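8/8/26

I have lived in Cernia for 13 years and until February I never went to a public meeting. My neighbor Tumelo Fourie took me to the one about the border crossing at Prerkero, and I want to write down what I heard before I forget it.

The crossing is closed again at night. The government says it is for safety after the shooting near the bridge, in which two guards were hurt. People here are afraid, I understand this. But 401 families have relatives on the other side, and for them the closing is not a small thing.

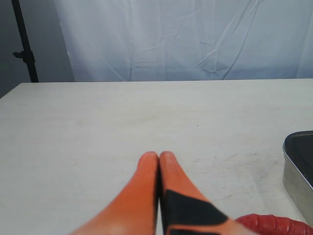
Orange fingers over a pale tabletop.

A woman from the Mthembu district spoke for five minutes. Her mother is sick, and the last bus now leaves before she finishes work. She did not shout. The deputy wrote something in his notebook and said the matter would be studied – we have heard this word many times.

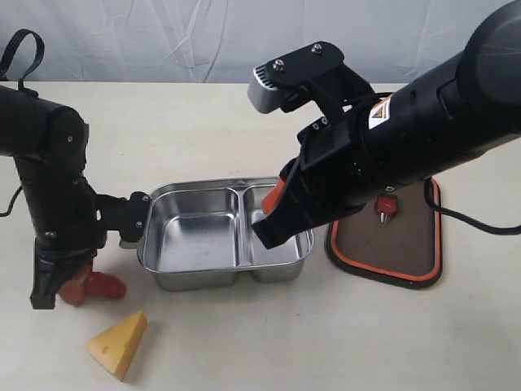
After her came a man who lost his shop in the old fighting. He wants the crossing closed in the daytime also. Some people whistled at him, and I was ashamed of it.

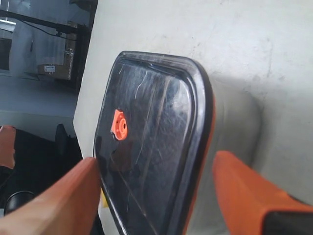
Tumelo thinks the ceasefire will hold through the winter. I am less sure. The talks in Itano have stopped two times already, and each side blames the other in the same tired sentences. I will go to the next meeting too, and maybe this time I will ask my question about the bus.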